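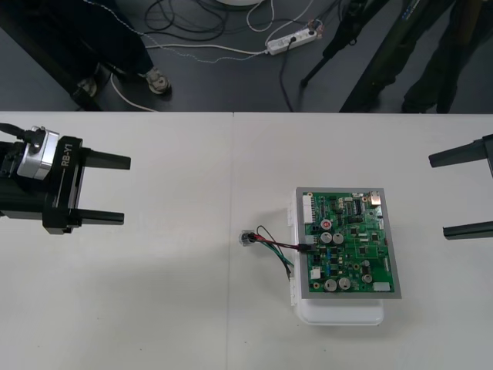

Teleoperated demonstration is a method of programming a robot in which a person performs a task through the robot, by remote control, while joint positions, gripper openings and camera images are recorded. The recordings are later used to train a control policy. The related method of kinesthetic teaching differs in that the operator holds the arm itself and moves it through the task.

Procedure

A session consists of repeated episodes of one task, such as seating a cable plug in a circuit board. The operator stands clear of the work area and drives a pair of leader arms, whose joint angles are copied by the follower arms at the table. Between episodes the parts are returned to a start position, which is varied slightly within set limits. Episodes with a dropped part or a lost connection are marked and normally left out of training.

Wiring tasks

Flexible wires are harder to demonstrate than rigid parts. A wire bundle changes shape each time it is gripped, and parallel fingers can cover the plug from the camera's view. Two-handed tasks usually assign one gripper to steady the board or its holder and the other to the connector. Direct hand guidance is less common here, as the operator's hands appear in the images.

Data sets

The Plistier collection, released by Clornus on 10/07/2019, contains 2,238 episodes of board handling in 10 task groups. Of these, 141 were recorded by kinesthetic teaching and the rest by remote control. Irine, a later format, stores the operator's commands separately from the measured arm positions, allowing the delay between them to be calculated.

See also

Force feedback
Imitation learning
Leader-follower control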